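Boros Braided Cord, 3 mm, Waxed Polyester
Item 1181

Home > Stringing Materials > Cord > Braided > Boros 3 mm

Sold by: Brindavwood Supply
Availability: In stock, ships from the Danden warehouse
Unit: 70 m spool

Overview

Boros 3 mm is a round, tightly braided polyester cord with a light wax finish. It is made for bracelets, pendant cords, drawstring pouches and bag ties. The braid has no core, so it flattens slightly under a crimp or end cap and grips the metal better than a cored cord of the same diameter. The wax keeps the braid from fuzzing at cut ends and holds knots firm during assembly. It does not make the cord waterproof.

The cord is wound on a cardboard spool with a slotted rim. Tuck the free end into the slot for storage. Each spool is one continuous length with no joins.

Specifications

Material: polyester, 100 percent
Construction: round braid, 16 carrier, coreless
Diameter: 3 mm, relaxed
Finish: synthetic wax, light
Length per spool: 70 m
Stretch: low
Colorfast: yes, cold wash
Heat sealing: yes
Spool material: cardboard

Colors

Red, black, navy, forest, sand, rust, charcoal, white. The white is undyed and slightly warmer than the white in our nylon line. Red and rust are dyed in separate lots. Lot numbers are printed on the inside of the spool rim. If a project needs more than one spool, order all of them at once and note "same lot" in the comments box at checkout. We match lots where stock allows.

Selecting a diameter

Measure the hole in the bead, not the outside of the bead. For a single pass, the hole should be slightly larger than the cord. Waxed cord can be compressed a little by rolling the end between the fingers, but forcing it through a tight hole strips the wax and roughens the braid. Most pearl beads and small metal beads have holes that are too narrow for 3 mm cord. For those, sew the beads to the outside of the braid with fine beading thread, or use our 1 mm cord as the stringing line. 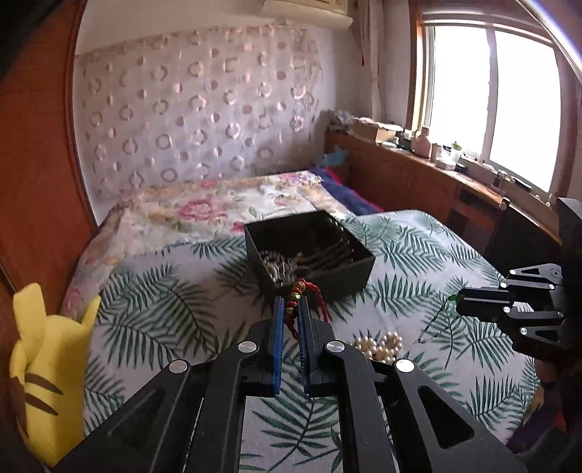 Braided cord bracelet in red with small gold-colored beads.

Cutting and sealing

Use sharp scissors or a flush cutter. Wrap the cut point with one turn of masking tape first, then cut through the middle of the tape. Seal the end with a thread burner or a low flame held close to the braid without touching it. The polyester melts into a hard bead within a second or two. Do not touch the melted end until it has cooled. Dark colors may show a brown edge if held too long in the flame. Work in a ventilated space and keep loose cord away from the heat source.

Knots and findings

Overhand, sliding and square knots all hold in this cord. Pull each knot down by hand, leave it for a minute, then pull again. Allow a tail of at least 10 mm on sliding knots.

Glue-in end caps should have an inside diameter of 3 to 3.5 mm. Use a two-part epoxy. Instant glue wicks into the braid and leaves a stiff section next to the cap. Wipe the last 5 mm of cord with rubbing alcohol before gluing to remove the wax. Fold-over crimps also work and need no glue, though they are less neat on a finished piece.

Care

Wipe with a damp cloth. Finished pieces without metal parts can be hand washed in cold water and dried flat. Do not tumble dry or iron. The wax finish wears off with regular use and the cord becomes softer. A small amount of beeswax rubbed along the braid restores some of the stiffness.

Limits of use

This is a craft cord. It is not rated for climbing, lifting, towing or pet restraint. It is not suitable for children under three. Necklaces made for older children should be fitted with a breakaway clasp.

Ordering and quantity pricing

Single spools ship in a padded mailer. Orders of ten spools or more ship in a carton. Trade buyers can order the cord on large reels of 1000 m, in black, sand and white only. Large reels are wound to order at the Tunimham workshop and cannot be returned once cut. The workshop closes for stock count in March, and reel orders placed then are wound when it reopens.

Unopened spools can be returned in their original wrap. Color samples, 20 cm each, are available as a full set under Boros Sample Card.

Related items

Boros 1 mm braided cord
Glue-in end caps, 3 mm, pack of 20
Fold-over crimps, brass
Thread burner, battery
Beading thread, fine, white and black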